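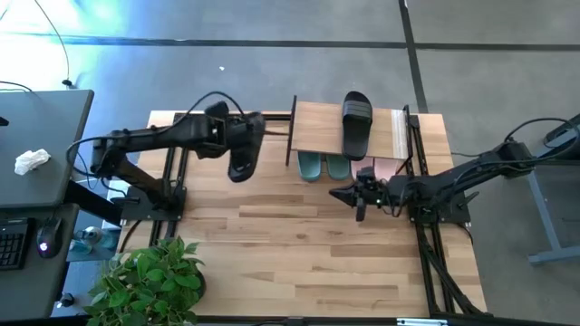 Chapter 7
Temporary Works: What the Brochure Leaves Out

Before you start
You should have read Chapter 5 on loads during construction. The worked problems at the end of this chapter use the same sign convention.

7.1 The part that gets taken away

Most students can draw a finished bridge long before they can say how it stood up on the way to being finished. The drawings they are given show the deck, the piers and the bearings. The props, towers and trestles that carried the wet concrete are usually on somebody else's drawings, and those are often thrown away once the job is paid for.

This chapter is about falsework, meaning any temporary structure that holds up a permanent one until it can hold itself up. You will meet plenty of people who treat it as a matter for the hire firm. Be wary of them. The hire firm knows its own towers very well. It has seldom stood on your ground.

7.2 A number and what it means

Take the Stulmont viaduct, a short road crossing which we shall come back to several times. The approach spans were cast in place on hired shoring towers. The supplier's sheet for the towers, a system sold under the name Plomero, gave a safe load of 90 kN per leg, and the contractor's first scheme used nearly all of it.

What did that figure assume? Four things, all printed in the small type:

The legs are upright.
The load comes down through the middle of the head.
The base does not settle.
The jacks are wound out no further than the stated limit.

None of these was true at Stulmont for every leg. The deck had a crossfall, so the beams sat on the heads at a slight angle and pushed sideways as well as down. The checker at Rustad, the firm brought in to look over the scheme, found jacks drawn at 500 mm where the sheet allowed less for that load. The scheme was redrawn with closer towers and a good deal more bracing.

It would be easy to read this as a story about a poor contractor. We doubt it. The drawings were neat and the sums were right. The trouble lay in the first line of the calculation, where a catalogue value had been copied down as if it were a property of the steel.

7.3 "Quick to put up"

Speed is the usual selling point of modular systems, and some of the claims made for it deserve a hard look. A rate of erection measured in a yard, with a trained crew and all the parts laid out in order, tells you very little about a wet river bank in December. Ask how the rate was measured. Ask too whether it includes the foundations — it rarely does.

On the Sonimine footbridge the towers went up well inside the programme. The timber pads beneath them did not. Soft ground had to be dug out and replaced in two places, and the whole of the time saved above ground was spent below it. The order for the job listed 1,212 separate parts, and the pads were covered by a single note: "by others".

That phrase should always make you stop. Find out who the others are, and whether they know.

7.4 What this chapter covers

We begin with vertical load, which is the simple part, and then move to sideways load, which is where most failures start. Section 7.7 deals with ground bearing under pads and sole plates. Section 7.9 looks at the order in which supports are removed — a stage that can put more load on one leg than the pour ever did.

Have a supplier's data sheet beside you as you read. Any make will do. Start with the notes at the bottom, and mark each one you could not promise to meet on a real site.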